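Zoi Athanasiadis
desk reset thread, because I said I would and Kalliopi is holding me to it

1/
ok so the pen situation. I write at a round table, not a real desk, and everything I own ends up on the cloth. Every pen. Every time. Spent ten minutes yesterday looking for the red one and it was under a Jilto invoice

2/
rule one, stolen from Kalliopi Karamanlidis: tip it ALL out first. Don't pick through the cup going hmm do I need this. Out. Then you see what you've got

3/
scribble test on the back of an envelope. Two loops each. Skips = gets one more chance. Skips again = bye. I am not storing dead gel pens in this house anymore

4/
pens, highlighter, knife, the one cup 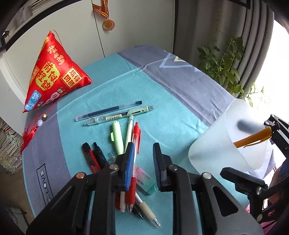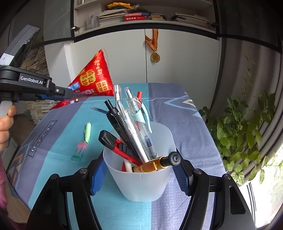
5/
knife goes in the cup BLADE SHUT. check it. check it again. I have a scar from 2 apartments ago and I'm not getting a matching one

6/
mechanical pencils are my weakness, I keep buying them and then writing with whatever pen is closest. If anyone in Jullcombe needs lead refills I have a drawer. Come get them. Seriously

7/
erasers do not go in the cup. They sink to the bottom and come out gray and furry. Mine gets a little dish by the lamp now. Very fancy, it's a jar lid

8/
someone asked why not a proper organizer. Had one! The Liltau one with all the slots. Lasted 8 days, then every slot had one paperclip in it and the pens were back on teh table. A plastic cup weighs nothing and I can carry it to the couch

9/
downside, a light cup tips over if you load all the heavy stuff on one side. Fat markers across from the knife. Or put a few coins in the bottom, my aunt does that, works fine but rattles

10/
highlighters: keeping one color. ONE. I had a whole system in school with green for dates and pink for names and I could not tell you a single date or name

11/
also shook out the tablecloth while I was at it. crumbs. So many crumbs. Where from, I eat in the kitchen (I do not eat in the kitchen)

12/
Quintana has the clear gel pens in the big box again, 100 of them, and I closed the tab. Growth. Then opened it agian to check shipping. Closed it again

13/
next is the paper pile, which has been there since August and which I'm a bit scared of. Might split it over a few evenings, bills first, then the stuff I printed and never read

14/
Kalliopi wants to know if the red pen survived the loop test. It did, barely. It's on probation

15/
replies open if you've got a trick for label gunk on pen barrels. Tried dish soap, just moved it around. Cooking oil next I guess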